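**Tabletop kitchenware for shared kitchens: product review**
Pitbridge Residential Services, Purchasing Notes, May 2026

This review concerns a small set of kitchenware under consideration for the shared kitchens at Gencombe House. The set was supplied by Tosgate and comprises a serving tray, plates, bowls, a chopping board and a drying rack. It is intended for kitchens in which several residents prepare light meals at one table and wash up by hand afterwards. Pans and cutlery were outside the scope of the review, as the existing stock is in good order.

The items were kept in daily use for 20 days in one kitchen. Residents were asked to treat them as they would their own, and staff inspected each piece at the end of the period. No special cleaning products were provided.

**Tray and plates**

The cream tray has rounded corners and a low lip, and carries the lettering "TAIJI BEAR" with a line drawing of a bear. The drawing was well liked, although one or two residents thought it better suited to a child's room. In service the tray proved useful. It holds a plate and a cup with room to spare, and the lip is high enough to stop a cup sliding off when the tray is carried along a corridor. It should not be relied upon to contain a large spill.

The white plate has a raised rim and is suitable for toast, fruit or a small cooked meal. It stacked securely with the plates already held at Gencombe House, and none was chipped during the trial.

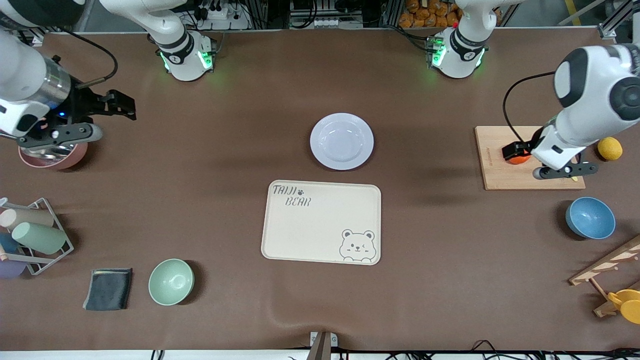

Is the tray large enough to serve a full meal for one person?

It is large enough for a light meal, such as a sandwich with a drink and a piece of fruit. A dinner plate, a side bowl and a glass together will crowd it, and a larger tray should be bought for that purpose.

**Bowls**

Bowls were the most heavily used part of the set. They served for cereal in the morning and for soup, salad or chopped fruit later in the day. Blue was a practical choice of colour, being easy to tell apart from the white bowls belonging to the dining room, which have a habit of travelling upstairs. The bowls are comfortable to hold and wash clean without soaking. Residents with larger appetites would have preferred a deeper bowl for soup.

**Chopping board**

The board is of a convenient size for one person and may be stored upright or hung by its metal handle. It was used mainly for fruit, bread and vegetables. After 20 days it showed light knife marks on one side and no warping. Staff should note that the board must be wiped dry after washing and must not be left standing in the sink. A separate board should be kept for raw meat.

**Drying rack**

The rack is made of pale wood, with rows of rounded pegs set along its rails. Plates stand well between the pegs and do not knock against one another. Bowls are less satisfactory, as the wider ones lean and must be placed at the end of a row.
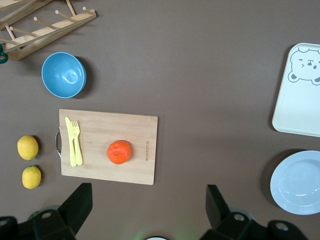
*Drying rack, blue bowl and chopping board on the kitchen table.*

The rack has no drip tray, and a folded cloth was placed beneath it throughout the trial. Kitchens with a draining surface beside the sink will not need one. The pegs remained firm, and the wood had not discoloured by the final inspection.

**Cost and recommendation**

Tosgate quoted £467 for enough sets to supply 4 kitchens. A comparable quotation from Ekwueme came to £503 and did not include the rack. Delivery is offered in June in both cases.

Purchase from Tosgate is recommended, subject to the addition of one larger tray for each kitchen. Care instructions for the board and rack should be displayed near the sink before the new items are put into use.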